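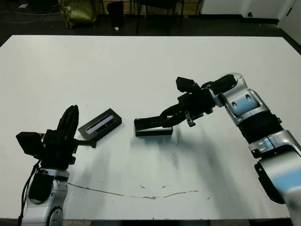

The windowed box on the white table, with the black base next to it.

Gift box lid with a clear window: how do I pack it so the pen doesn't slide, and what about the mark on the table?

Posted by Firdevs Dağdelen in Packing and Small Business, Marnton

I sell pens at the Plinville market and I'm getting ready for March, when I usually do most of my corporate orders. This year I switched to small black boxes with a clear plastic window on top. They come from Murkine in two pieces, a lid with the window and a flat base. I bought 70 to try them out before I commit to more.

Two problems. First, the pen moves. I put it in straight, close the box, carry it across the room, and when I look through the window the pen is lying crooked against one side. Customers see that before they see anything else. I tried a folded piece of tissue under it, but the tissue shows at the ends and looks cheap. Foam inserts cut to size are available from the same seller, but the smallest order is 4000 and I don't have the room or the money.

Second, the table. I pack on a large white tabletop and there is a thin brown wavy line on it, with a few small dark specks close by. I can't tell if it is a crack or a stain. I have wiped it with dish soap and it looks the same to me. I don't want anything rubbing off on the boxes, and if it is a crack I would like to know before it gets longer.

I pack alone in the evenings, so anything that needs a second pair of hands is out.

Posted by Sieglinde Tiedemann

I packed fountain pens for a stationery shop in Barredo for a long time, so I can help with the first part.

Don't put anything loose under the pen. Cut a strip of black card a little longer than the inside of the base and fold both ends down so it stands up like a low bridge. Then cut two small slots across it, one near the clip end and one near the nib end, and run a piece of thin black elastic through each slot. The pen goes under the elastic. With the bridge pushed down into the base it holds by friction, and you don't need glue. Through the window you see black card and the pen, and the elastic hardly shows.

Get the height right on one box before you cut the rest. The pen should sit close to the window without touching it. If it touches, the plastic gets fine scratches from the clip and they show up badly under shop lights. If it sits too low, the box looks half empty.

The order I used:

Wipe the inside of the window with a dry microfiber cloth.
Fit the bridge in the base.
Slide the pen under the elastic, clip facing up.
Lower the lid straight down with both hands, long sides first.
Turn the box over once and back, and look through the window.

If the pen has moved after that last step, the elastic is too long. Take up a little and knot it again. My first batch was all too long and I had to redo the lot.

Lids and bases that come from the same carton can still vary a bit. If one is tight, try it on another base before you force it. A forced corner splits at the fold — you can't hide that on black card because the inside is gray on most of them. Check yours, it may be dyed through.

Posted by Kobe Van Damme

just use double sided tape on the pen, did it for years. peel it off when you get home, no problem

Posted by Şükran Yalçınkaya

Please don't put tape on the pen. It leaves glue on a lacquered barrel and the person who gets the gift has to clean it off.

About the table. Run a fingernail across the brown line, not along it. If the nail catches, it is a crack. If it slides over, it is a stain. Try it in 4 places, as old tops can be cracked at one end and only stained at the other.

If it is a stain, make a paste of baking soda and water, leave it on for about ten minutes and wipe it off with a damp cloth. Do the specks at the same time. No scouring powder on a matte top, it leaves a shiny patch you will see every time the lamp is on.

If it is a crack, keep water off it and fill it with white repair wax from the hardware store. Scrape it level with an old plastic card.

In either case I would lay down a clean sheet of craft paper or a felt mat and pack on that. Black boxes pick up every bit of dust from a hard top anyway. I change the paper when it starts to look gray.

Reply from Firdevs Dağdelen

Thank you. The nail catches near one end and nowhere else, so I will get the wax. I made one bridge out of a black folder and the pen stayed put when I turned the box over. Sieglinde, what width of elastic did you use? Mine is the flat kind for sewing and it looks too wide through the window.

Reply from Sieglinde Tiedemann

Round cord, 2 millimeters, the kind sold for beading. Knot it underneath the card and leave a short tail or it works loose.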